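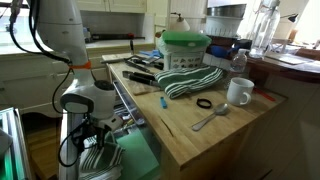 About Pradbridge Table

We teach people to cook dinner. Plain dinners, weeknight ones, with stuff from the store down the street. Been doing it in the same building at the bottom of Aebischer Street ever since we started, same front door, same sticky lock (push, then turn).

How it started

Soup, mostly. One evening class, one pot, people who had never chopped an onion without a video playing. It was supposed to run for six weeks. Then the first group asked for another six and brought their sisters. After that we had to write things down, get insurance, buy more knives. The school part sort of grew around the soup.

We still teach that soup. Week one, Beginners. Lentil, carrot, cumin, a lot more salt than you think.

What we teach

Beginners. Eight evenings. Knife skills, eggs, rice, a roast chicken, three sauces, what to do with the leftover chicken. If you can boil water you're overqualified.

Bread on a Schedule. For people with jobs. Dough goes in the fridge at night, oven in the morning, done. No starter to feed unless you want one. We'll give you some of ours if you bring a jar.

Cooking for One. Our most popular class now. Smaller pans, half recipes that work, freezing things flat so they thaw before you give up and order pizza.

Teen Kitchen. Ages 13 to 17, after school. They cook, they eat, they wash up. The washing up is part of the class, please don't email us about it.

Stretch the Groceries. Beans, cabbage, eggs, cheap cuts, how to read a unit price. Free, always, and you don't have to tell us why you're signing up.

Zistico. That's our summer program, starts in May. Long lunches, big salads, things off the grill, and one whole session on tomatoes. The name came off an old crate label in the basement and stuck. We don't know what it means either.

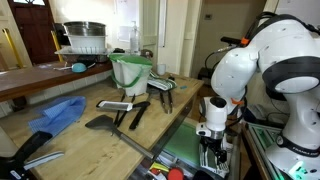
How classes run

Short talk at the start, ten minutes tops, then you cook. Everybody cooks. We don't do the thing where one person stirs and the rest watch. Recipes are printed and you take them home, with space down the side for notes, becuase you will want to write on them.

We eat at 8:15 p.m. more or less on time. Sitting down, all together. Anything left goes home with you, bring a container with a lid that fits.

Class size is capped at 18. We tried more once and people were waiting for the stove, so no.

Who comes

New grads with their first real kitchen. Folks whose husband or wife always did the cooking. People just told by a doctor to cut the salt. Night shift workers, they get the 10 a.m. class and it's the loudest one. Couples before the wedding, couples after. A fair number come back for a second course and then a third, and some of them end up teaching.

Last year 917 people took at least one class with us. 385 of them came through Stretch the Groceries, up from the year before, and that is the number we care about most when we sit down to plan.

Who teaches

Home cooks and ex-restaurant cooks, about half and half. Everyone is paid, including for prep time. Every teacher sits in on two full courses before running one. We look for people who can stand next to a nervous person with a knife and not grab it out of their hand.

The kitchen

Home-style on purpose. Regular ovens, regular pans, the kind you probably have. No point learning on a burner the size of a jet engine and then going home to an apartment stove. Our cookware and small appliances come from Boltora at cost, they've been good to us, and most of the pans have been here long enough to have nicknames.

Allergies: tell us when you book. We can work around nuts, shellfish, dairy, egg. Gluten is harder, there is flour in the air on bread nights, so if you're celiac please call first and we'll find you a class that's safe.

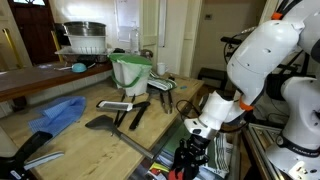
What it costs

Regular courses are priced per course, current prices are on the sign-up page. Includes all food, recipes, apron to borrow. Pay in full or split it in three, same price either way. Reduced rate for students, over 65s, anyone on benefits. Just tick the box, we don't ask for paperwork.

Missed a week? Make it up in the next round, no charge. Miss two and you should call us, we'll sort something out.

The recipe file

Every recipe we've ever handed out is in the file, 1542 of them at last count, going back to the soup. Some are great. Some are four versions of the same meatloaf. Former students can ask for any of them, forever. Email us the dish and the rough year and somebody will dig it out and scan it. Allow a week. Longer in December, everyone wants the gingerbread.

Getting here

Aebischer Street, bottom end, green awning. Bus stops across the road. Parking in back after 5 p.m., don't use the bakery's spots, they tow. Step-free entrance is on the side, ring the bell and we'll come down. One of the counters is set low for seated cooks, let us know and its yours for the whole course.

Office is open 9 a.m. to 3 p.m. If no one picks up we've got our hands in something. Leave a message, say your number twice.

Next round of Beginners opens for sign-up at noon on the first of the month. Fills fast. Waitlist does move, so put your name down anyway.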